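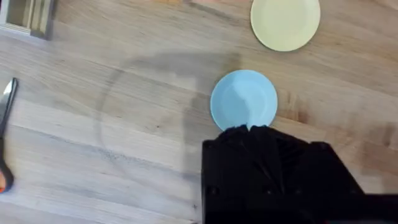
竜の森の測量

トゥルノフの役所から来た命令書は二枚あった。一枚目には、ブライランウッドの森の境界を測り直すこと、と書いてあった。二枚目は旅費の規定だった。

ウルス・フックスは一枚目を読んでから二枚目を長く読み、馬の飼料代が去年より減っていることを確かめた。それから測鎖を袋に入れ、杭を馬の背にくくりつけて、朝のうちに町を出た。測量助手のタイグ・フォーリーが後ろからついてきた。タイグは十七で、役所に入って半年だった。字はきれいだったが、鎖の持ち方がまだ悪かった。

「竜は本当にいるんですか」

橋を渡ったところでタイグが聞いた。

「台帳には載っている」

「見たことは」

「ない」

ウルスは四十九で、測量の仕事を三十年やっていた。台帳に載っていて実際にはなかったものをいくつも見てきた。水車、池、礼拝堂。池は一つ、台帳の上で三代にわたって鯉の税を納めていた。竜もそのたぐいだろうと思っていたが、口には出さなかった。

フラルトンの村に着いたのは二日目の夕方だった。家は街道の片側にだけ並んでいて、反対側は森だった。森と街道のあいだに柵があり、柵の板はところどころ新しかった。

村長は足の悪い女で、二人を納屋の二階に泊めた。豆の煮たのと黒いパンが出た。食べ終わるころに、村長は自分の椅子を運んできて座った。

「どっちに動くんだい」と村長は言った。

「何がです」

「境だよ。こっちに来るのか、あっちに行くのか」

「測ってみないとわかりません」

「前の人もそう言って、こっちに来たよ。うちの婆さんのころの話だけどね。麦畑が一枚、竜のものになった」

ブライランウッドの森は王の所有で、王はそれを竜に貸していることになっていた。古い取り決めで、竜は森から出ない。王は森に人を入れない。フラルトンの村は竜に毎年羊を納め、そのかわりに王への税を免じられている。羊の数は森の広さで決まる。森が広がれば羊が増え、畑が減る。狭まればその逆になる。

ところが去年、ペッレグリーニ商会が森の材木を買いたいと言ってきた。森の西側に船材になる樫がある。王には金が要った。竜の分を小さくできるなら小さくしたいと、トゥルノフの上の人たちは考えていた。命令書にそうは書いていなかったが、ウルスにはわかった。商会の名前が旅費の規定の下のほうにあったからだ。旅費の半分は商会が出していた。

「境の石は残っていますか」とウルスは聞いた。

「北のは残ってる。南は去年の水で流れた。西は知らない。行った者がいないから」

翌朝、二人は北の石から始めた。

石は膝ほどの高さで、苔に埋まっていた。タイグが小刀で苔を落とすと、数字と、翼のような形が出てきた。ウルスは台帳の写しを広げ、数字を読み合わせた。合っていた。そこから西へ鎖を伸ばした。

森の中での測量は、ほとんどが藪を払う仕事になる。タイグが前で鉈をふるい、鎖の端を持って進む。ウルスが後ろで向きを見る。張って、杭を打ち、帳面に線を一本引く。それを繰り返す。昼までに70鎖進んだ。ウルスの見立てより遅かった。

「静かですね」とタイグが言った。

確かに鳥がいなかった。八月の森で鳥が鳴かないのはおかしい。ウルスは帳面の余白に「鳥なし」と書いた。何かの役に立つとは思わなかったが、見たことは書く決まりだった。

午後、鎖が緩んだ。前でタイグが止まったのだった。

「どうした」

返事がなかった。ウルスは鎖をたぐりながら前に出た。

タイグは倒れた樫の手前に立っていた。その向こうに谷があり、谷の底に竜がいた。

大きさについては、ウルスは後で報告書に三度書き直した。最初は納屋二棟ぶんと書き、次に教会の身廊ほどと書き、結局、鼻先から尾の付け根まで四鎖、尾は藪に隠れて測れず、とした。体は灰色で、背中に土が積もり、その土に羊歯が生えていた。目は閉じていた。脇腹がゆっくり動き、動くたびに羊歯が揺れた。

「いましたね」とタイグが小声で言った。

「いたな」

ウルスは杭を一本打った。手が震えて、槌が二回それた。

「戻りますか」

「線がここを通る」

「ここって」

「谷の真ん中を通る。台帳のとおりなら」

ウルスは写しをタイグに見せた。北の石から西の角まで、線はまっすぐに引いてあった。昔の測量士は谷のことを何も書いていない。前の測量のときには竜が別の場所で寝ていたのか、それとも前の測量士がここまで来ずに、北の石のそばに座って残りを机の上で引いたのか。ウルスは後のほうだと思った。そういう線は紙の上できれいすぎる。

「迂回すればいいです」とタイグが言った。「直角に二回折れて、向こうで戻せば」

「覚えていたか」

「教わりましたから」

二人は谷の縁に沿って南へ折れた。鉈は使わず、枝は手で押さえた。鎖が鳴らないように、タイグは自分の上着を脱いで輪のところに巻いた。そのせいで鎖は少し短くなり、ウルスは布の厚みの分を後で足すことにして、帳面に印をつけた。

半分ほど回ったところで、声がした。

「何を測っている」

大きな声ではなかった。村長の声より低く、発音は古かった。ウルスは祖父の話し方を思い出した。竜の片方の目が開いていた。目は黄色くも赤くもなく、泥水のような色だった。

ウルスは帽子を取った。取ってから、竜に帽子を取るものかどうか知らないことに気づいたが、またかぶるのもおかしいので手に持っていた。

「境界です」

「誰の」

「あなたのです。王の命令で測り直しています」

「どの王だ」

ウルスは王の名を言った。竜は知らないようだった。父王の名も、その前の王の名も言った。四人さかのぼったところで、竜は鼻から息を吐いた。

「あれの子の、そのまた子か」

「はい」

「広げるのか。狭めるのか」

村長と同じことを聞く、とウルスは思った。

「測ってみないとわかりません」

「では測れ」

竜は目を閉じた。しばらく待ったが、それきり何も言わなかった。タイグが鎖を持ち直した。二人は谷を回りきり、向こう側で線に戻り、日が落ちる前に森を出た。

納屋の二階で、タイグは眠らなかった。藁の上で何度も寝返りを打ち、しまいに起き上がった。

「フックスさん。あの竜、痩せてませんでしたか」

「太った竜を見たことがあるのか」

「ないです。でも牛でも犬でも、あばらの見え方は同じです。うちは牛をやってたので」

ウルスも脇腹を見ていた。羊歯の生えた土の下に、骨の並びが見えていた。

朝、ウルスは村長に羊の数を聞いた。

「台帳では年に200頭になっています」

「そうだね」

「実際には」

村長はパンを切っていた手を止めなかった。

「婆さんのころは納めてた。母さんのころに病気が出て、羊がほとんど死んだ年があってね。その年は半分も出せなかった。竜は何も言わなかった。次の年も半分にした。何も言わなかった。そうやって減っていったんだよ」

「今は」

「春に、年寄りの羊を何頭か柵の向こうに放してる」

「何頭ですか」

「何頭か、だよ」

ウルスは帳面を開いたが、書かずに閉じた。命令書にあるのは境界のことだけで、羊のことはなかった。見たことは書く決まりだったが、羊は見ていない。そう考えてから、それは三十年のあいだに覚えた悪い考え方だとも思った。

「あれが出てこないのは、なぜだと思いますか」とタイグが聞いた。

「約束したからだろ」と村長は言った。「ほかに何がある」

西の境を測るのに四日かかった。樫は話のとおり立派だった。ペッレグリーニ商会の男が先に来て木を見ていったらしく、何本かの幹に白い塗料で印がついていた。王が森に人を入れないという取り決めは、もうそこで破られていた。印は境の内側にあった。ウルスは一本ずつ位置を測った。タイグはなぜ測るのか聞かなかった。

西の角の石は見つかった。倒れてはいたが、根元の穴が残っていて、もとの場所がわかった。数字も読めた。ウルスはそこに杭を四本打ち、縄をかけた。

南は流された石のかわりに、古い切り株と川の曲がりから割り出した。これが一番手間だった。川は動くものだし、切り株は二つあった。台帳には樹の種類が書いてあった。タイグが切り株の一つを削って匂いをかぎ、梨だと言った。台帳にも梨とあった。

最後の日、二人は線を閉じるために谷に戻った。二つの測り始めの杭が合うかどうかを見るためで、どこかで間違っていればここで出る。ずれは手のひら一つだった。ウルスは三十年で、これより小さいずれを二度しか出したことがない。一周は457鎖になった。台帳の数字は402だった。

「増えてますね」とタイグが言った。

「谷を知らなかったからだ。それに南の川岸を斜めに切っている」

「森は動いてないんですね」

「石は動いてない」

竜が目を開けていた。いつからかはわからなかった。

「終わったか」

「終わりました」

「どちらだ」

「台帳より広いです。昔の線が間違っていました。石のほうが正しかった」

竜は少し黙っていた。

「石はわしが置いた」と竜は言った。「前に来た男は、この谷まで来なかった。火を焚いて、魚を食って帰った」

ウルスは、自分の見立てが当たったことを少しうれしく思った。それから、タイグが前に出たのに気づいて止めようとしたが、遅かった。

「羊は足りていますか」とタイグは言った。

竜はタイグを見た。見るために首を動かしたので、背中の土が崩れ、羊歯がひとかたまり谷に落ちた。

「足りておらん」

「では、どうして言わないんですか」

「誰に言う。言いに行けば森を出ることになる」

タイグは答えなかった。ウルスも考えたが、確かにそのとおりだった。取り決めには、竜が苦情を申し立てる手続きが書かれていない。王の側には書いてある。七条から十二条までがそれだった。

「申し立てとして受けることはできます」とウルスは言った。言ってから、できるかどうかを考えた。測量士は境界についての申し立てを現地で聞き取り、帳面に記すことになっている。羊の数は広さで決まる。広さは境界で決まる。それならこれは境界についての申し立てだと言えないこともない。「名前が要ります」

竜は名前を言った。長かった。ウルスは聞こえたとおりに綴り、読み上げて確かめ、二か所直された。それから印を求めた。竜は前足を持ち上げ、爪の先で帳面の隅に触れた。紙は下の二枚まで破れた。

帰り道は雨だった。タイグは油紙に包んだ帳面を腹に入れて歩いた。フラルトンを出るとき、村長は柵のところまで来て、どっちに動いたのかと聞いた。動いていない、石は元の場所にあった、とウルスは答えた。羊についてはトゥルノフから何か言ってくるかもしれない、と続けた。村長は、そうかい、と言った。怒ってはいなかったし、喜んでもいなかった。

報告書には清書に三日、地図に六日かかった。ウルスは一周の長さを書き、面積を書いた。広さから割り出すと羊は年に228頭になる。それも書いた。白い印のついた樫の位置は別紙にした。最後に申し立ての項を設け、竜の名を綴り、破れた紙をそのまま綴じ込んだ。

上役は地図を見て、数字を見て、それから綴じ込みを見た。

「これは何の穴だ」

「署名です」

上役は長いあいだその穴を見ていた。ペッレグリーニ商会には何と言うつもりだ、と彼は言った。ウルスは、それは自分の仕事に入っていないと答えた。上役はうなずきも叱りもせず、報告書に受付の番号を打った。662番だった。番号を打たれた書類は棚に入る。棚に入れば、誰かが請求するまで出てこない。ただし、棚から抜くこともできない。

ウルスは旅費の精算をした。馬の飼料代はやはり足りず、足りない分は自分で払った。タイグは新しい上着を買うと言っていたが、給金の日まで鎖を巻いた上着を着ていた。輪のところの錆が袖に移って、洗っても落ちなかった。

秋になって、フラルトンから手紙が来た。宛名はタイグ・フォーリー様となっていた。村長の字は大きくて、行が右へ下がっていた。羊を増やしたいが、どの月に放せば竜が食べやすいか、谷に近いのは北の柵と東の柵のどちらか、地図を見た人ならわかるだろう、と書いてあった。

タイグは手紙をウルスに見せた。

「返事を書いていいですか」

「地図の写しを出すには許可が要る」とウルスは言った。「柵の話なら要らない」

タイグは机に戻り、インクの蓋を開けた。北の柵、と彼は書いた。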